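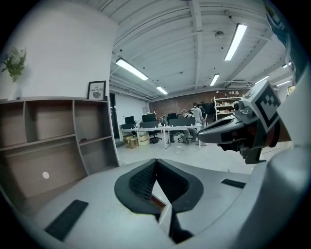

Maritza says if I put the lentils on to soak before bed I'll never buy a can again, and that a can is for people who have given up. So that was my telling off for the day. She'd read last week's entry, where I admitted to the canned ones in the soup, and she sent four messages before breakfast. The last was only the word SALT and then a minute later, sorry, no salt, not until the end.

Jan 2, 2020. Still in the robe at ten. House smells of onions from New Year's.

Did not make a resolution. Made a list, different thing. Soup on the stove by Sunday, bread if I feel like it, eat what's in the freezer before I buy one more thing for the freezer. There is a bag in there labeled "good stock" in my own writing and I've no idea what it is. Could be turkey. Could be the ham bone from March. Smells of nothing, it's frozen.

Anyway the lentils. Brown ones from Cruickshank, the bulk bins at the back, next to the split peas that always look dusty. Two cups in the blue bowl, water over the top by a hand's width. Maritza says overnight, Ashok says never, brown lentils don't need it, you're only making them mushy. He's probably right but I'd already told her I would. Soaked them from lunch to supper as a compromise and pleased neither one.

Soup, so I remember what I did:

Two onions, chopped badly. Three carrots. Celery, the whole sad heart of it, leaves too. Olive oil, more than you'd think. Let it go slow until the onions went see-through and a bit gold at the edges, twenty minutes, maybe more, was on the phone with Skye. Garlic, then cumin, then the smoked paprika. Too much of the paprika. The lid with the holes came off, as it does. Scooped out what I could. Tomato paste, a big spoon, fried it until it went dark and stuck to the bottom. Then lentils, then the mystery stock (turkey! I think) and water to cover.

Forty minutes with the lid half on. Salt at the end like I was told. Lemon. It wanted more lemon. Used up the one that's been going hard in the door of the fridge and it was fine, half the juice of a good one but fine.

Better than the can. Not telling her yet.

Skye on the phone mostly about the diet she's starting, which has a name, Gikance or something, and an app. You type in what you ate and it gives you points. She had the points for a boiled egg ready. I asked what lentil soup was and she went quiet and I could hear her tapping, and it came back as 6 but only if there's no oil. Well there's oil. There's a great deal of oil. I don't want to know about points for soup. She's cheerful about it though and she's sleeping better, so good, let her tap.

Also she wants the recipe for the oat cookies and I can't find it. Not in the tin, not in the green folder. I think it's inside one of the cookbooks as a bookmark, wich is where they all go to die. Looked in three and found the one for Senyo's peanut stew instead, that I thought was gone for good. Written on the back of a gas bill. Chicken thighs, ginger, the natural peanut butter and NOT the sweet kind, he's underlined it so hard the pen went through. One hot pepper left whole and taken out after. Sweet potato if there's any. Will make it Saturday, have everything except thighs and ginger. So, not everything.

Lunch was toast and the end of the blue cheese. Supper soup. Second supper soup, at nine, standing up.

Froze two tubs. Labeled them this time - LENTIL, TOO MUCH PAPRIKA - and the lids fit for once. Kept back enough for tomorrow and Ashok, who says he's coming by with rolls. He won't say a word about the soaking and I'll be able to see him not saying it.

Things to get: thighs, ginger, lemons (a bag), oats, a paprika with a proper lid. Rice, we're down to the bottom of the jar. No more carrots, there are so many carrots. Maybe yogurt, a spoon of it on the soup would be nice and cool off the paprika some.

Must wash the big pot, it's in the sink with the tomato stuck on. Left it with hot water and soap. Will be tommorow's problem. Alasdair called about Sunday and I let it ring, hands all over onion, call him back before noon or he'll bring his own dessert again, the one with the prunes.

Bed. Beans next, I think. Those do need soaking, even Ashok says so.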